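By October I had driven the simulated kitchen for so many evenings that I reached for a real mug with my elbow locked at ninety degrees. Erdal Akgül, who set up my login at Soylu, calls this "settling in".

The job sounds grand when I describe it to my mother. I put on the headset and the gloves, and a pair of robot arms does whatever my own are doing, on a marble worktop far nicer than mine. The robot is then meant to learn from my example. My example, for the first 30 attempts, was of a man losing an argument with a biscuit. 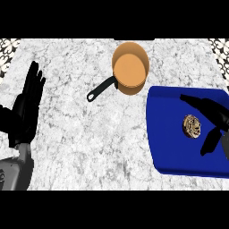 The right hand gets all the work. My left has one duty, and that is to stay out of the way, which is harder than it sounds when your nose itches. Zachary Thibodeau once scratched his ear in the middle of a recording and we had to bin the lot. You also can't feel anything - you close your fingers on air and watch to see whether the other fingers have closed on something better.

Shewit Kumsa's advice was to slow down and stop fussing. A hesitation gets learned along with everything else, so somewhere there may be a robot that dithers exactly as I do. The target is 60 usable goes a session. My best is 9 short of that, and I had a biscuit afterwards, by hand, at the first attempt.

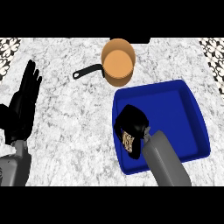 Right hand over the blue tray, left hand on its best behaviour.

Contact | © Notes from Zelwood | Back to top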